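Keeping and reusing carrier bags

Most kitchens have a drawer or cupboard where plastic bags end up. Left alone it fills until the door will not shut. A little sorting makes the bags useful again and frees the space for something else.

Empty the lot on to the floor and make 3 piles: strong bags, thin bags and anything split. Shake out crumbs and old receipts as you go. Bags that held raw meat or leaked milk should go straight out.

Strong bags belong by the front door or in the car. Thin ones do for small bins, muddy shoes and the cat's tray. Check the bottom corners first – hold the bag up to a window and look for pinholes. 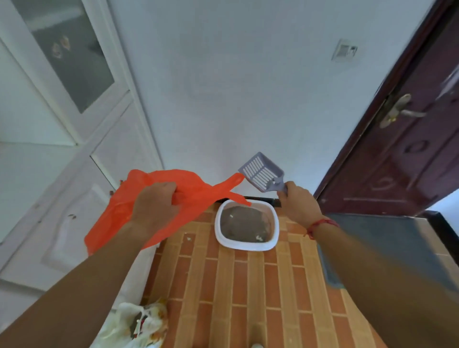 To fold a bag flat, lay it on the table and smooth the air out towards the handles. Fold it lengthways until it is a strip as wide as two fingers. Then turn the bottom corner over into a triangle and keep turning until you reach the handles, and tuck the ends in. A shoebox takes plenty of these stood on edge.

If folding is too much bother, use an empty tissue box. Push each bag in with its handles threaded through the one before, and they pull out singly. Johannes Shabalala wrote in to say he does the same with a length of old trouser leg, elastic at both ends, hung behind the pantry door.

Bags that have been washed need to dry fully before they are put away. Turn them inside out, peg them by the base and leave them for 24 hours. A damp bag will make the whole box smell.
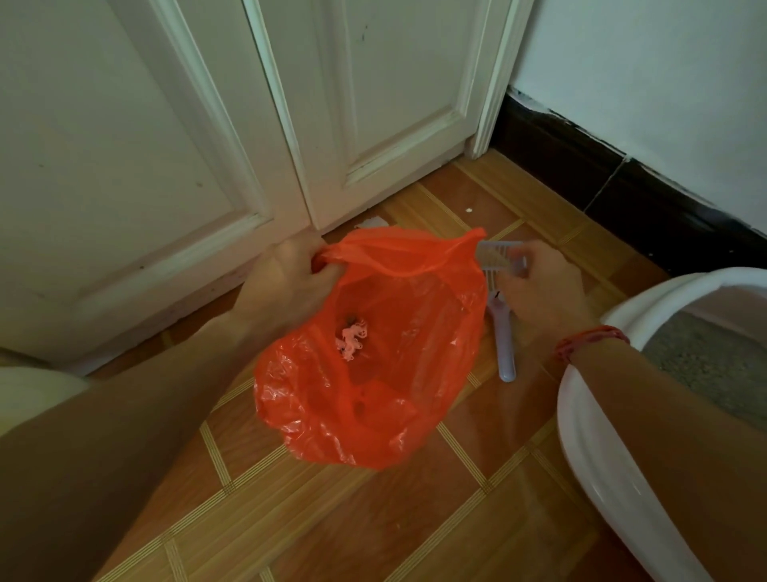 Keep the store away from the boiler and out of direct sun, as old plastic goes brittle. Keep it out of reach of small children too. Ten bags of each size is plenty for most homes.

For bin liners, tie a knot in one side of the rim to take up the slack. It stops the bag slipping down when something heavy goes in.
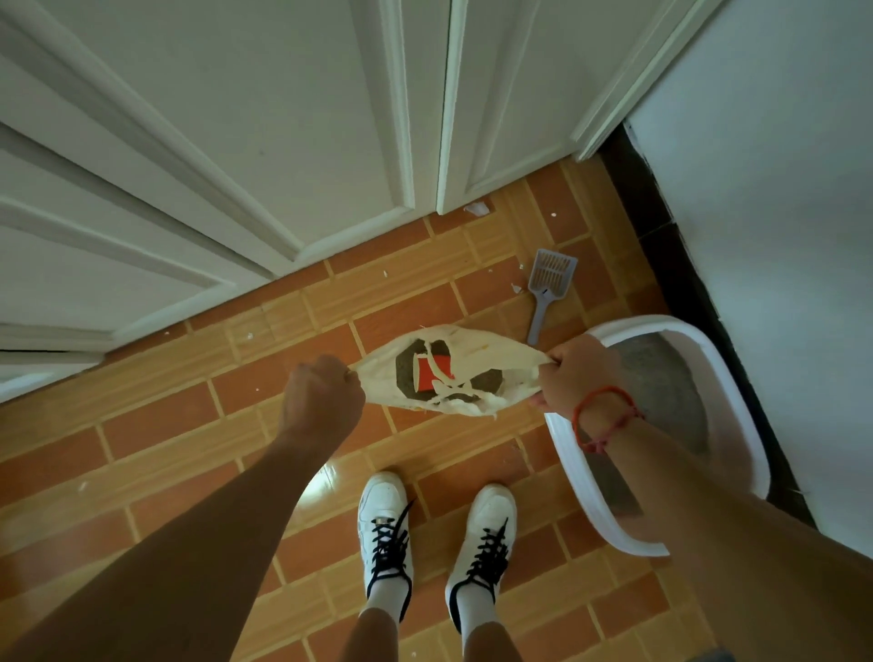

Page last changed: March

Split bags can be cut into strips for tying up tomatoes, or stuffed into wet boots to hold the shape. Some supermarkets have a collection point for soft plastics near the entrance.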